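Is crazing on old glazed bowls safe for food?
Asked by Seraina Nägeli, 9/20/20

Hi everyone! I picked up a box of mixed dishes at an estate sale for 10 dollars and I'm in love with most of them. Two of the bowls have those fine spiderweb cracks in the glaze on the inside. I can't feel them with my fingernail. Can I still eat soup out of these, or are they for keys and loose change now? No maker's mark that I can read on either one.

Answer from Poltard
I make pots, so I get this one a lot. Crazing means the glaze and the clay shrank at different rates. On stoneware it's mostly a looks thing. On soft earthenware the liquid can get down into the clay and sit there, and then you get stains and smells. Fill the bowl with water, leave it overnight on a paper towel and check for a damp ring in the morning. If there's a ring I'd keep it for wrapped candy. Separate issue — old bright reds and oranges can have lead in the glaze, and the water trick tells you zip about that. A lab test is the way to go if you want to be sure.

Answer from Miser
been eating out of my grandma's crazed bowls for 40 years and I'm fine lol. just don't microwave them

Answer from Fan
Agree with Poltard on the lead thing. I skip the dishwasher for anything old too, hand wash and then let it dry all the way before you stack it. Mine's still my favorite for popcorn.
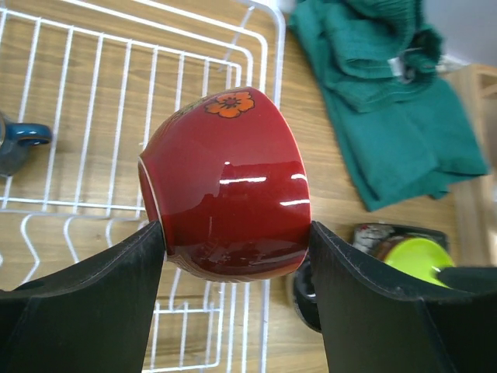 My red bowl with the orange flower, over the dish rack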